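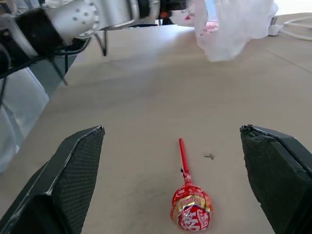 Can a machine clear a table yet? That is the question for Unit 6, and I think it's the most fun one in the course, because the answer changes depending on which object you point at. Take a wrapped lollipop with its stick pointing away from you, lying between two open fingers. You would pick it up without looking. A robot has to choose: close on the ball, which is round and slick in its wrapper, or on the stick, which is thin and leaves very little room for error in height. Go a few millimeters low and the fingertips press into the table. Go high and they shut on air. Keep both choices in mind, we will come back to them in the exercises.

When I started teaching this, most of the class expected the hard part to be the "thinking." Some of it is! But a huge share of household work is contact: pushing, pinching, sliding, letting go at the right moment. Letting go deserves far more attention than it gets. Candy in a crinkly wrapper can cling to a rubbery pad, and then the drop goes wrong even though the pick was perfect.

A few terms before the reading.

Grasp: the placement of the fingers on the object, and the direction they close.
Clutter: other things nearby that block the hand or the view.
Deformable object: anything that changes shape when you touch it. Bags, towels, cables, dough.
Reset: putting everything back so the task can be tried again. People usually do this, and it takes longer than students expect.
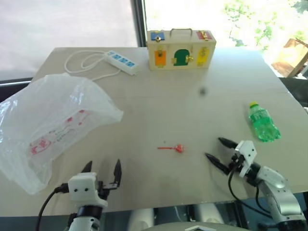
Clastano Technical College – Department of Applied Automation
Unit 6 handout, prepared by Mỹ Chu

Now think about a whole table. The lollipop is small but it keeps its shape. A green bottle on its side keeps its shape too, but it can roll if you nudge it. The plastic bag is another story – it has no fixed outline, it is partly see-through, and once you tug one corner the rest moves in ways that are tough to predict. Then there is a box with little doors and latches, where each piece of hardware may want its own motion. Same table, very different problems, and I love that about this subject.

With two arms you get new options. One can hold the mouth of a bag open while the other drops something in. You also get new trouble, as the arms must stay out of each other's way.

So, are we there? My view: for one known object in a tidy spot, often yes. For a kitchen at the end of the day, no. Shop floors sit in between, since parts arrive in the same place each time and someone has designed the trays.

Reading: the Tarutia packing line case, pages 12 to 19. Skip the cost tables.

Exercises
1. Sketch a grasp on the stick and a grasp on the ball. Mark where each one could slip.
2. Write the steps for putting a lollipop into a soft bag with two arms. Say what each arm is doing at every step.
3. Pick a chore from your own home and list every deformable object in it.

Bring your sketches on paper. We will start with exercise 2.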